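Grekix Drawer & Shelf Liner, cut-to-size roll

Home > Kitchen & Pantry > Liners > Grekix
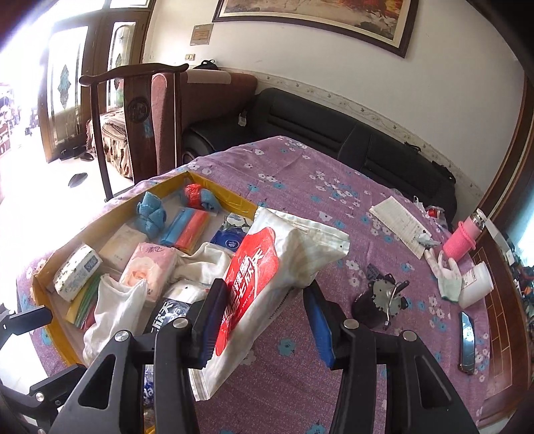 Ngaio Tuhiwai wrote in to say the old Grekix liner lasted her through two apartments and she only pulled it up because she got sick of the color. She wanted to know if the new one is the same stuff. Same base, yes. Top side is a little smoother now, wipes easier. Grip underneath is unchanged.

In stock. Ships from our Stostside warehouse, order before noon and it goes out same day.

WHAT IT IS
Non-adhesive liner on a roll. You cut it, you drop it in, done. No glue, no peeling, no scraping gunk off the shelf when you move out. Good for kitchen drawers, pantry shelves, under the sink, bathroom cabinets, tool chests, the bottom of that one cupboard where the oil bottle lives.

Not meant for inside the oven, not meant for the floor of a shower. People ask.

SIZES
Narrow – 13 inches wide. Fits most kitchen drawers front to back with a small trim.
Wide – for deep pantry shelves and under-sink cabinets. Check your depth before ordering, the wide one is a pain to trim if you only need a strip.
Both come on a cardboard core. Keep the core, easier to store the leftover.

COLORS
Oat, slate, pale green. The navy is gone and it's not coming back, sorry. Slate is the closest. Screens vary so if you are matching to existing liner ask for a swatch first, we'll mail one free.

HOW TO FIT IT
Empty the drawer and wipe it out. Let it dry all the way, liner over a damp drawer will smell in a week.
Measure the inside at the back AND the front. Older drawers are hardly ever square.
Unroll upside down on a table and leave it overnight if it wants to curl. A couple heavy books on the ends help.
Cut with kitchen scissors along the grid lines on the back. A utility knife works too but put something under it.
Lay in, press the corners down with your thumb. Too long? Trim a sliver at a time.

For a shelf with pegs or a center post, cut a slit from the back edge and slide it round. Nobody will see the slit once the cans are in.

CLEANING
Damp cloth, dish soap. Crumbs – take the whole piece out and shake it over the trash. Don't put it in the dryer. Hand wash in the sink is fine, hang it over the shower rail. Turmeric and curry paste will stain the oat color, we tested this the hard way in our own break room. Slate hides everything.

GOES WITH
Koubek drawer dividers. Spring loaded, they sit right on top of the liner and don't skate around. Set of 4. If your drawer is shallow get the low version, the tall ones catch on the frame.
Skandale bag keeper, for trash bags and sandwich bags. Mounts inside a cabinet door. Screws included, screwdriver not.
Also worth a look: our stick-on label pack. Matte, takes pencil or pen, peels off clean.

WHAT CHANGED FROM THE OLD VERSION
Smoother top, as above. Grid lines now printed on the back in inches, used to be centimeters only and we heard about that a lot. Roll is a bit tighter out of the package so give it the overnight flatten. Packaging is a paper band now, no plastic sleeve.

QUESTIONS WE GET

Will it mark a painted shelf?
Fresh paint, wait a month at least. Paint that feels tacky in warm weather will grab anything you set on it, liner included. Try a small piece in the back corner first.

Can I use it in the fridge?
Yep. Crisper drawers especially. Leave the vent slots uncovered.

Does it smell?
Slightly, straight out of the band. Unroll it near an open window for an afternoon and it should go. If it doesnt, send it back.

Can I join two peices?
Yes. Overlap by an inch and put the seam where it gets the least traffic. Double-sided tape if you're fussy.

Do you sell it by the yard?
Not right now. We did in the shop for a while and the cut ends were a mess.

RETURNS
Unopened rolls, full refund. Opened but not cut, store credit. Cut rolls we can't take back unless something is wrong with them – send a photo and your order number, we'll sort it. You pay return postage on wrong-size orders, we pay if the mistake is ours.

Next delivery of pale green wide is due in May. Hit the notify button and you'll get one email when it lands.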